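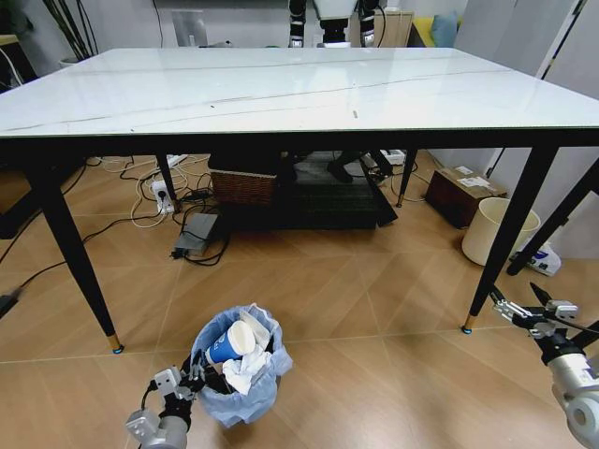
October, late afternoon. Equipment money for next year has to be written up before Joaquim Azevedo goes home, so I'm putting my half here where Aníbal can find it and argue with it. We have 4,000 left in my head and 1,000 left in the books (I checked twice, sigh), so the big purchase waits and we buy small stuff. Power first! Under the marble-look table we're on white power strips sitting on the floor, with black and white cables running between them and looping around the legs, and I don't want to add one more charger to that. So line one is a proper rail that mounts under the tabletop, plus a cable tray, and I'd like both from Barreto if they can ship to Vestthorpe without the silly freight charge.

Line two is gripper fingers. The Plultusero quote came back at 889 for the spare set, pads included, and that eats nearly the whole pot. I wrote back to ask if they'll split it, left hand now and right hand after the new budget opens. No answer yet. Aníbal Figueiredo thinks we should print our own and only buy the pads, and he may be right, but then it's his evenings and I'm not signing him up for that without asking (Aníbal, I'm asking).

Line three, tidy-up props. The bin task is the one we keep coming back to and we go through liners and paper cups like mad. I want 4 identical bins so we can stop swapping one back and forth between setups. Cheap, easy, just order them.

Fliltholm called again about leasing a second pair of arms. Nice people, long call. The monthly rate sounds fine until you add the service plan, and they want the deposit up front. Parked until spring.

To do: measure the underside of the table between the legs, get the Barreto freight number in writing, chase Plultusero.

Joaquim says if the rail goes through as furniture it doesn't touch our pot at all. Trying that tomorrow!

2 comments | 0 shares
Home | Notebook | Orders | Older entries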